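**Tastau Desk Task Pack** — order code TDP-2, supplied by Furkiseck

The Tastau Desk Task Pack is a set of objects, task sheets and scoring software for testing whether a table-mounted arm can do ordinary desk chores. It covers the small jobs at the end of a working day: squaring up a keyboard, picking up a lead, moving things aside so that a surface can be wiped. The pack contains 11 tasks. It does not include an arm, a gripper or cameras.

It is intended for workshops, teaching labs and firms deciding whether to spend money on automating light handling work. The results are meant to be read by people who will have to work next to the machine as well as by those who will program it.

## What the pack measures

Each task is attempted 30 times from start positions set out on the task sheet. The software records whether the end state was reached, how long the attempt took, and whether a person had to step in. An attempt with a helping hand is scored as a failed attempt, even where the hand only nudged something back on to the table.

There is no combined score. Buyers have asked for one and we have left it out. An arm that squares up a keyboard every time and cannot pick up a lead would get a middling mark, and the mark would say nothing useful about either job.

Keyboards are used in four of the tasks. They are harder than they look. The body is low and wide, it slides when pushed, and most of the top surface moves when touched. Coming down on the keys is easy to do and usually wrong: it types, and on some models it will scratch the legends in time. The preferred approach is from the side or from the front edge, which means the controller has to know where that edge is.
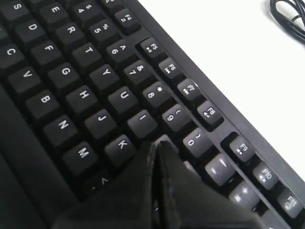

Can the pack be used with a keyboard we already own?

Any full-size keyboard can be used, provided it is entered in the object list before the first attempt and stays the same for the whole run. Results from different keyboards should not be put in the same table.

## Can a machine clear a desk yet?

In part. The position below reflects runs made at our Altıntaş workshop up to September, using several arms and the Praterora controller. It applies to supervised work on a clear table under even light.

| Chore | Present position |
|---|---|
| Push a keyboard straight against a line | Dependable |
| Lift a keyboard at one end and slide a card beneath | Possible, slow |
| Lift and carry a keyboard with one arm | Poor; the free end drops |
| Pick up a USB lead by the plug | Fair when the plug lies flat and clear |
| Coil a lead neatly | Poor |
| Untangle two leads | Not attempted with success |
| Wipe round a fixed object | Dependable with a pad fitted |
| Wipe the keys | Possible; leaves the gaps dirty |

The line that draws most comment is the one on picking up a lead. In the last full run the arm reached the end state in 18 of 30 attempts. Most of the others went wrong at the same point. The fingers closed on the cable a little way behind the plug, the cable rolled, and the plug turned under the hand. A person corrects this by feel without stopping. The controller had to open, back away and look again, and by then the lead had often moved to a place where the planned grip no longer fitted.

Thin black leads on a pale surface are easy to find in a camera view. The same leads on a dark desk are not, and the figure above should not be carried over to a dark desk. 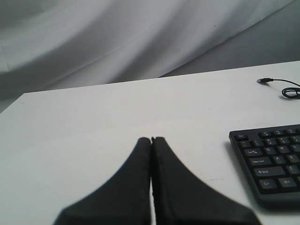 Start positions matter more than most buyers expect. The task sheets place the keyboard and the lead well apart in the first group of tasks and let them touch in the second. Success falls sharply between the two groups. A lead lying across the keys is treated by most vision software as part of the keyboard, and the arm then tries to move both. For this reason the second group should be run only after the first has been passed.

The sheets also fix the start position of the gripper. Attempts begin with the fingers closed and clear of every object. Starting with the fingers open shortens the attempt slightly and makes timings hard to compare between sites.

## Speed

Machines are slow at this work. A person puts a keyboard straight and coils a lead while talking about something else. An arm set to a safe speed for shared space takes long enough that a person standing nearby will usually reach over and do it, which spoils the attempt. We recommend that the operator sit out of reach of the table.

Raising the speed helps less than might be hoped. Much of the time goes on looking and deciding, and the rest is spent on short moves close to the surface where speed has to be kept down. Doubling the limit on long moves shortened our keyboard tasks by a small amount and had almost no effect on the lead tasks.

For shop-floor use the sum is different. If the same part arrives in the same place, and a slow cycle is acceptable through the night, an arm may well pay for itself. Desk work rarely offers either condition. Parts packing, tray loading and simple machine tending should be judged with a different pack; please ask.
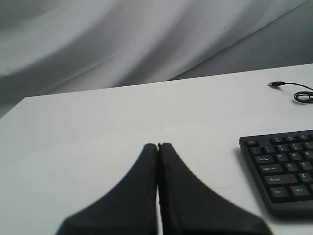 Two camera views are supported by the scoring software: one at the wrist and one fixed. The wrist view is the better guide to the last part of a grip, but it loses sight of most of the table as the gripper comes down. The fixed view keeps the table but is blocked by the arm itself at exactly the moment of contact. Scoring by one view alone is allowed and is marked on the report. End states that cannot be confirmed from the view in use are recorded as unconfirmed and left out of the count — they are not given the benefit of the doubt.

## Setting up

1. Fix the arm to its base before laying out any objects. Check that it can reach both front corners of the marked area.
2. Lay the table top flat and hang the backdrop cloth behind it. Folds in the cloth do no harm. The back edge of the table should remain clear along its full length.
3. Route the arm's own cables so that they do not lie in the work area at any point of the travel. A hanging cable loop can sweep objects aside during a long move, and the software has no means of telling this from a push by the gripper.
4. Place the keyboard and lead by the task sheet. Leave the lead unplugged.
5. Enter the objects, start the Praterora link and run the blank attempt. The arm should move through its path with nothing on the table.
6. Begin the first task.

Steps 1 to 5 take most of a morning the first time. Step 3 is the one usually skipped.

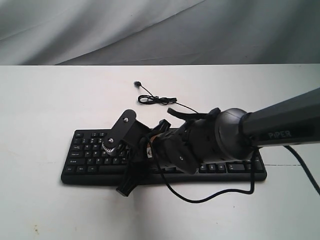

*Arm over the keyboard, with the USB cable behind.*

## Supplied in the pack

- White table top, matt finish
- Backdrop cloth, grey
- Keyboard, black, wired or with separate USB lead (state which when ordering)
- Spare USB lead
- Printed task sheets with start positions
- Wiping pad and holder
- Scoring software, single-site licence
- Carry case

Replacement table tops are stocked. Marks and light scuffs do not affect scoring and are no reason to replace a top. Deep scratches should be turned to the back or covered with matt tape, as low-angle light will pick them out and some vision software will try to grasp them.

## Compatibility

The pack places no limit on the make of arm. The arm must be able to reach the whole marked area, hold the weight of a keyboard at one end, and accept position commands from the Praterora link or from the customer's own controller. Where the customer's own controller is used, the log must be written in the plain text layout given in the manual.

Parallel grippers with two fingers are assumed throughout the task sheets. Suction cups will lift some keyboards by the rear rim and will not pick up a lead, so half the tasks fall away. Hands with more fingers may be used. We have no results for them.

Fingers with long tapered tips get under the front edge of a low keyboard more readily than square ones. They also hide more of the keys from a wrist camera. Finger shape must be noted on the report.

## Limits of the results

A good result shows that one arm did certain tasks with certain objects on one table. It should not be used to claim that the arm can tidy an office. The pack has no drawers, no paper, no cups with anything in them and no other people's belongings, and these make up a large part of what is on a real desk. Paper is under test at Altıntaş and will be offered as an add-on once the scoring is settled.

Software updates are free for 18 months from delivery. Results made under different software versions can be compared where the first number of the version matches.

## Ordering

Orders and loan requests go through the Furkiseck equipment desk, quoting TDP-2. Loan packs are sent without the wiping pad. Return carriage is paid by the borrower, and the case must be closed with both straps.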